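3.2 Sorting small things into a basket

I came to this part of the study through my own kitchen drawer, so forgive me if I get a bit carried away. What I wanted to know was simple: when people put a few small objects away, which one goes in first, and where does it end up?

We kept the Taltum set small on purpose - two cubes, a ball, and a shallow basket on a plain white cloth.
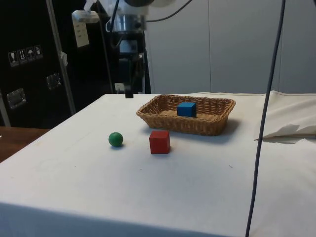

Figure 4. Table layout with the blue cube in the wicker basket and the red cube and green ball on the cloth.

I love a low rim for this kind of work, and I'll defend it to anyone! With a deep bin people just drop things in, and you learn very little about where they meant them to go. Izzati Raju went through all 200 of our Vorville layouts with me one long Friday, and she kept coming back to the middle of the basket floor (she calls it "the parking spot"). A cube placed there leaves room on both sides, but it also makes the next choice harder, and that's the part we pick up again in Section 6.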